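Flokura's citrus shopper is back for September, and I couldn't be more pleased

For immediate release

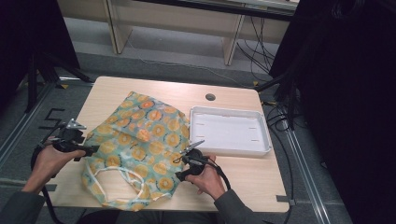

A mint-green bag with a white strap handle, on the table beside a white tray.

When I started Flokura I had one sewing machine, a spare room in Wadent and a lot of old shower curtains (my own, my mum's, then half the street's). Two years on we've kept 2,045 of them out of the bin, and I still get a silly thrill every time a parcel turns up with a good pattern inside!

So I'm very happy to say that our autumn swap is open again. Send us a clean curtain and we'll post you a bag made from somebody else's, free of charge, until we've given away 200. Last time they went in some 12 days, so please don't hang about.

We're also going on the road. The Wuisan market hall has let us have a stall all through September, open from 10am, where you can drop curtains off, choose a bag and have a go at stitching on a handle. Children are welcome, and there'll be tea.

Mouldy hems are fine, we trim those. Metal rings need to come off first, please.

Thread and postage for the swap are being paid for by Allow, the small grants fund, and I'm very grateful to them.

Press enquiries, samples and interviews: contact the Flokura workshop, Wadent. I'm usually there until 4pm.

Ends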